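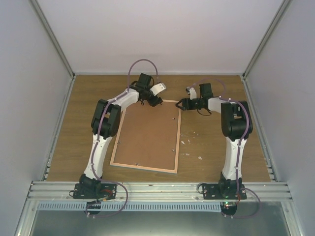
light wood border, reddish-brown panel, little metal fasteners just inside

Framing at home vs paying the shop, where do you draw the line?

mudroom_pete
Inherited a pile of prints and drawings from my aunt. 13 of them. Mostly small, two big ones, one charcoal thing that's smudgy if you breathe on it. Took the lot to Kocsis on the corner, the frame shop, and the quote came back at 900 for everything. Mats, regular glass, plain wood frames. Nothing fancy.

I don't have 900 for this. Also don't want to wreck my aunt's stuff. Thinking thrift frames, cut my own mats, tape it up, hang it. Wife says do two a year at the shop and be patient. Who's right

tallgrass
Your wife

oldbrads
Do it yourself. Mat cutting is a Saturday of swearing and then you know how. Get a cutter that rides on a rail, not the handheld kind. Practice on scrap till the corners stop overshooting. Mine overshot for a month.

Thrift frames are fine. Take the old backing off, throw out whatever brown cardboard is in there, vacuum the dust, new board in.

k_larkin
900 for 13 pieces with two big ones is cheap??? I paid way more than that per piece last time. I'd have handed over the card before he finished talking.

mudroom_pete
Cheap for framing maybe. Not cheap for me in January with the heating bill sitting on the counter.

k_larkin
Fair enough. Just saying he's not robbing you.

paperfox
Can I ask what kind of tape. "Tape it up" made my stomach drop a little. If you mean masking tape or scotch tape on the back of a drawing please don't. It goes yellow, then brown, then it comes through to the front. I've spent many hours of my life getting that junk off other people's grandmothers' watercolors.

Hinges. Thin japanese paper and wheat starch paste, two along the top edge, let it hang from those. Or if pasting scares you use corner pockets, no glue touches the art at all.

oldbrads
Gummed linen tape is fine for normal stuff. We're not hanging this in the Louvre.

paperfox
For posters sure. He said drawings from his aunt.

oldbrads
He said prints AND drawings. Half of that pile is probably calendar pages

mudroom_pete
Two are in fact calendar pages. Good guess. But they were on her kitchen wall the whole time I was a kid so I want them up.

What about the charcoal? Nobody at the shop seemed worried but the guy was busy.

paperfox
Charcoal goes to the shop. Or at least, no plexi. Plexi picks up static and pulls the dust right off the paper. Real glass, deep mat or a spacer so nothing touches. Some people do a hidden second mat underneath, cut a bit wider, so the crumbs drop down behind instead of landing on the bevel. Don't spray it with hairspray whatever your uncle tells you.

tallgrass
My uncle did tell me that lol

Levente Simon
Used to work the counter at a frame shop in Dirkudberg so take this from the other side of it. What you pay for is mostly time and glass. The wood is not where the money goes unless you pick something carved. So if you want to save:

Ask if they'll cut mats only. Most will, for not much. You bring the outside size and the opening size written on paper, in eighths, and double check it at home first. Then you do the assembly.
Ask for glass cut to size, same deal.
Ask what's in the leftovers bin. Shops have chops of molding too short for the next big job and they'll join you a small frame out of it for next to nothing. We had a whole wall of it. Bestholm oak mostly, somebody had overordered before my time.

Go on a Wednesday or whatever is dead. Don't go Saturday, don't go the two weeks before Christmas.

mudroom_pete
This is really useful, thank you. Didn't know you could just buy the mats. So the small ones I could do like that and leave the charcoal and the two big ones with him?

Levente Simon
That's what I'd do. Big ones are where home jobs go wrong anyway. Glass flexes, frame bows, corners open up.

rustybucket_77
Disagree on the big ones, big ones are where you SAVE. I did a poster roughly the size of my front door for 40, frame was off a mirror someone put out on the curb. Been up for years. Pulled the mirror, cleaned the rabbet, acrylic sheet instead of glass so it weighs nothing.

Levente Simon
And how is it hung

rustybucket_77
Sawtooth hanger, one nail

Levente Simon
Oh boy

rustybucket_77
It's FINE

oldbrads
Sawtooths on anything bigger than a dinner plate are a bad idea, sorry rusty. Two D rings, screwed in about a third of the way down, wire between, two hooks in the wall. Stays level too.

rustybucket_77
Mine is level. I have never once straightened it. Door slams right next to it all day.

k_larkin
Can we talk about points. The bits that hold the backing in. I've got the flexible kind on all my cheap frames and after you bend them a few times they snap off. What do you do then, buy a point driver? They want 80-something for one new, for a stapler basically

oldbrads
Point driver is worth it if you do more than a handful. Otherwise: small brads, and squeeze them in sideways with slip joint pliers, piece of scrap molding on the outside so you don't dent the frame. Slow but works. Don't hammer with the glass in. I mean you can. I have. Once.

tallgrass
I use turn buttons. One screw each, swing them out of the way, swap the picture, swing back. I change mine with the seasons so points would drive me nuts. Needs a frame with a bit of meat on the back though, skinny ones split.

Zoltán Vincze
predrill and they don't split. thin bit, bit of wax or soap on the screw. people skip this and then blame the wood

tallgrass
Ok that's me told

Zoltán Vincze
not you in particular. everybody

paperfox
Last nag from me. Backing. If it's the plain brown hardboard sort, put a sheet of acid free board between it and the art. Hardboard is not friendly to paper over the years, you get that toasted look in the middle. Same for bare wood. Knots will print right through given long enough.

And a dust cover if you can be bothered. Brown paper, double sided tape round the back edge, trim. Keeps the thunder bugs out.

mudroom_pete
What is a thunder bug

paperfox
Tiny black things, come in summer, crawl in under the glass and die in the middle of the sky. Always the sky.

k_larkin
Oh my god THAT'S what those are. I thought it was in the print

mudroom_pete
Ok so update. Went by Kocsis at lunch. He'll cut the mats for ten small ones and was pretty nice about it, didn't act like I was taking food off his table. Charcoal and the two big ones stay with him. New total is way under what I was dreading, I'll live.

Now frames. Thrift store had a bunch but none match. Does it matter? Wife wants them all the same, I kind of like them mixed.

tallgrass
Your wife, again

rustybucket_77
Mixed! Matching looks like a dentist's office.

Levente Simon
Middle way, mixed frames but same mat color all over. Ties it together without you having to hunt down ten of the same thing. An off white, not bright white, old paper looks dirty next to bright white.

oldbrads
Or paint them all. Light sand, primer, two thin coats. Black hides everything.

Zoltán Vincze
please dont paint nice wood black

oldbrads
It's thrift store pine

Zoltán Vincze
pine can be nice. bit of clear wax. leave it alone

k_larkin
Skevico does a ready made in plain wood, 25 each for the mid size. Glass is thin and the hangers are garbage but the wood part is decent and they're all the same color if you buy them on the same day. Different batch comes out pinker. Ask me how I know

mudroom_pete
How do you know

k_larkin
Hallway. Four normal, three pink. I see it every single morning.

paperfox
Check the opening size on those before you get mats cut. Ready made frames run a hair big or small and a mat that's a hair too big will buckle. Measure the actual frame, in the rabbet, from the back. Both directions. Then tell the shop a tiny bit under.

mudroom_pete
Too late, gave him the sizes off the label

paperfox
Call him

Levente Simon
Yes call him. He won't have cut them yet, mats get done in a batch.

mudroom_pete
Called. Not cut yet. Measured everything at the kitchen table just now and two of the thrift ones are off by an eighth, one isn't even square. Tossing that one back in the donation box.

oldbrads
Don't toss it! Out of square is usually just one corner let go. Pull it apart, scrape the old glue, fresh glue, band clamp overnight. Check the diagonals match before you walk away from it.

mudroom_pete
I don't own a band clamp

rustybucket_77
Bungee cord

oldbrads
String and a pencil, twist it tight. Bit of cardboard on each corner so it doesnt bite in.

mudroom_pete
Ok trying the string thing tonight. Wife has now decided mixed is fine as long as she picks the layout so I guess we both win. Will post the wall when it's up, don't hold your breath on the charcoal, he said end of the month.

tallgrass
Cut paper to the size of each frame and tape the paper to the wall first. Move it around as much as she wants. Then nail.

k_larkin
And painter's tape for that, not the strong stuff. I took a strip of paint off with mine.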